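5.3 Cleaning up drink spills

Use this section for coffee, tea and juice on Jalton tabletops with the white matte finish. For ink, glue or solvents, go to section 5.4.

You will need:
Two soft cotton cloths
Warm water
Nurkico surface cleaner, or a mild dish soap
A dry paper towel

Caution: Unplug anything with a cord before you start if liquid is near it. Do not use scouring pads, bleach or melamine sponges. They leave shiny patches on the matte finish that cannot be removed.

1. Move the cup away from the spill and stand it upright where your sleeve won't catch it. Check the bottom for drips.

2. Lay the paper towel over the puddle and let it soak up the liquid. Do not wipe yet. Wiping a full puddle spreads it toward the edge strip, where it can get under the seam.

3. Lift the towel straight up. Repeat with a dry part of the towel until no liquid stands on the surface.

4. Mix 5 ml of cleaner into 200 ml of warm water, no hotter than 38 °C. Dampen the first cloth and wring it out well.

5. Wipe from the outside of the mark toward the middle. Turn the cloth to a clean side after each pass.

6. Wipe again with plain water, then dry with the second cloth.

Note: Coffee dries darkest at its rim. If a ring is left after step 6, lay the damp cloth on it for up to 10 minutes and repeat steps 5 and 6.

Note: Milk and sugar leave a film that is hard to see on white. Run a dry fingertip over the spot. If it feels tacky, wash it again.

Caution: Do not pour cleaner directly onto the table. On tops with the Meinecke edge strip, keep the cloth damp only, and dry the strip first.

If a stain is still there the next day, write down what was spilled and how long it stood, and contact Elis Pugh in Nirketach parts and care. Quote part number 555 for a replacement top.

Figure 5-3. Coffee spill before step 1

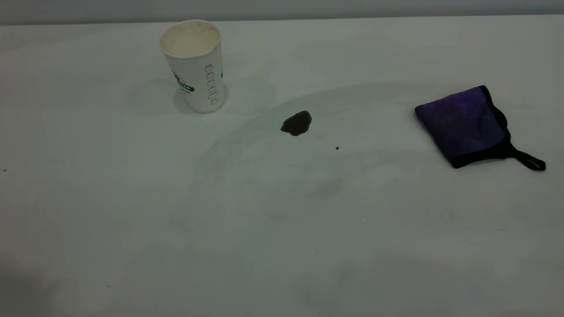 Page last changed: November, N. Yordanov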